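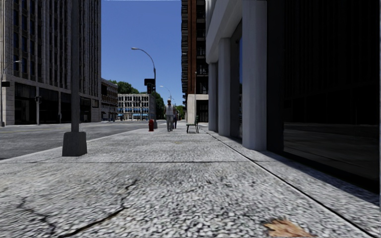

Sidewalk with cracks and a leaf

Subject: Re: [valtska-list] Woller on the Zodberg show

On December 2, 2025, Umut Duman wrote:

> I only saw the write-ups, so correct me if I have this wrong, but it
> sounds like Woller went on Zodberg and said he never liked the second
> Valtska album and that the rest of the band "can have it." Every site
> has the same line in the headline. If that's how he feels, I don't see
> why any of us should pay to hear him sing those songs in Stockdale.
>
> Also, is it true he said he's done talking to his brother? Two
> different sites say so and neither one quotes him.
>
> I was going to put in for the Stockdale tickets but now I'm not sure.
> Does anybody have the full interview?
>
> Umut

Umut,

I have it and I listened to the whole thing last night, then went back over the part you're asking about. It runs 48 minutes. The band doesn't come up until well past the middle. Before that it's mostly his knee surgery, the dog, and a long story about a hotel that lost his stage clothes.

The "can have it" line is real, but he isn't talking about the album. The host asked who ended up with the old rehearsal space after the split, and Woller said the lease was never in his name, the heat didn't work, and they can have it. Then there's an ad break. When they come back, the host asks about the second album, and the write-ups put the answer to the first question next to the second question. I don't think the first site did it on purpose. The rest copied the first one.

On the album itself, I typed this out as closely as I could:

"I don't put it on. I was 26 and I was getting divorced. I hear my own voice on it and I remember what the kitchen looked like. But I'd be lying if I told you they were bad songs. Three of them pay my mortgage."

You can take that however you want. I took it as a man who doesn't enjoy hearing his old records, and I've heard plenty of singers say the same. He did say the mixing was bad, and we've been saying that on this list for years.

He also talked about the divorce more than he has before. He said he was a poor husband and that she was right to go, and that he wrote her a letter in September and got a polite one back. He wouldn't say what was in either one. The host pushed and he changed the subject to the dog again. 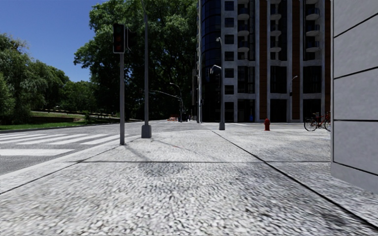

Pavement, with the road on the left

About the brother. He never says he's done talking to him. The host asked, "Do you two speak?" and Woller said, "Not this year." Then he said their mother passes things along, and that he found out about his nephew's graduation from a card on her refrigerator. It's sad to hear, and I can see how somebody turned it into a feud headline, but the words "done" or "never" aren't in there. I went back and checked because I knew somebody would ask.

He was asked straight out if Valtska would play together again. His answer was that he'd pick up the phone if it rang. The host asked if he'd be the one to call, and he said no, he'd made the last call and it went badly. I assume that means the awards dinner, but he didn't name it, so please don't post on the web board that he did. Last time we guessed at something like that it ended up in a magazine as "sources close to the band."

Other things from the interview, in no special order:

He has finished a solo record. No title yet. He said there are 11 songs on it and he'd like to cut one, and everyone he plays it for picks a different one to cut.

He doesn't drink anymore. He mentioned it in passing and the host left it alone.

He thinks the biography is mostly accurate except for the chapter on the bus accident. According to him, he was asleep for it and so was the author's only source.

He will do the old songs on this tour, including two from the second album. He didn't say which two. 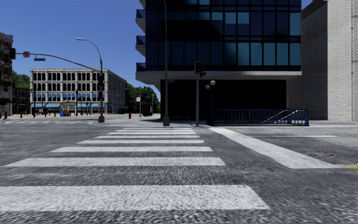
Crosswalk and glass building

The Stockdale show is still on as far as I know, and the venue's page says the same. They're holding 200 seats for the mailing lists and fan clubs combined, so we'll be sharing those with the Zodberg listeners' club and whoever else asked. Requests go to the venue box office by email and you have to put the list name in the subject line. He described the new stage set too, and it's close to the building past the crosswalk there: glass panels in dark blue and teal, set in a black grid, with a few of them almost black. He said the lighting crew hates it because everything reflects. If you're sensitive to glare, I'd ask for a side seat. The box office told me on the phone that they can note that on a request but can't promise it.

As to whether you should go, that's up to you. I bought mine before the interview and I'm not returning it. I've seen him in a bad mood and I've seen him in a good mood, and the singing was about the same both nights. What bothers me more is the ticket fee, and I've already written to the venue about that.

I can't send the audio to the whole list, the attachment limit won't allow it and the moderators have asked us not to post recordings anyway. The station keeps the shows up for a while on its own page. Look under the host's archive, not under Woller's name, because they spelled it with one L and the search doesn't find it. The part about the band starts right after the second ad break.

If anyone finds a line I got wrong in the quotes above, write to me and I'll send a correction. There's one word in the kitchen sentence I couldn't make out for certain. I wrote "looked," but it might be "smelled."

One more thing for people who get the digest: please trim what you quote when you reply. The last digest had the same tour dates in it over and over and some of us read this on our phones.

Kgomotso Mokgethi

--
valtska-list: to unsubscribe, send a blank message with "leave" in the subject line
Digest and archive settings are on the list's member page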